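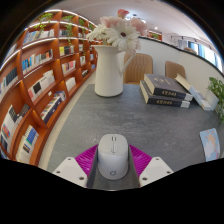
Photo: Ida Eichhorn

The case for one clear half

Most advice on shared work tables starts with storage: trays, drawer units, cable boxes, a pegboard if there is a wall for it. I think this is the wrong place to start. A table gets hard to use when its fixed objects and its moving objects occupy the same zone, and no tray corrects that.

A pitcher of flowers is a fixed object. So is a stack of books, provided it is read in the evening and left alone during the day. A mouse is a moving object. It needs free surface on every side, and the amount needed is larger than people assume, as the hand drags a sleeve and a forearm with it. My rule is that fixed objects go to one end and stay there, and the rest of the surface belongs to whatever is in use.

I am not arguing for a bare table. The flowers can stay. A tall item with a small base costs little area for what it gives back, and artificial stems need no water, so the risk to a keyboard is nil. Thick books laid flat are also defensible. They are stable, and they do not slide when someone leans on the table. What I object to is the small decorative item placed at mid-depth: the candle, the dish of clips, the coaster with no cup on it. Each one takes a strip of surface that the arm then has to steer around.

Surface finish matters more than it gets credit for. A dark grey top with light streaks hides pencil marks and shows dust. It also gives a pale mouse good contrast, and you will find the thing without looking for it. On gloss finishes some optical mice track badly, and a thin mat solves the problem — though a mat is one more object, and I would try the bare top first.

We ran the table at the Grarkow office this way from March onward. It is shared by 14 people. The one recurring complaint was that books migrated toward the middle.

Comments (3)

Zisberg
Agree on the fixed end, disagree on books. Two thick ones become five within a month. Put them on a shelf.

Mac Mathúna
What do you do on a round table? There is no end to push things to.

Fulham reader, 31st August
Dark tops show every crumb as well. I went back to pale oak and have no regrets.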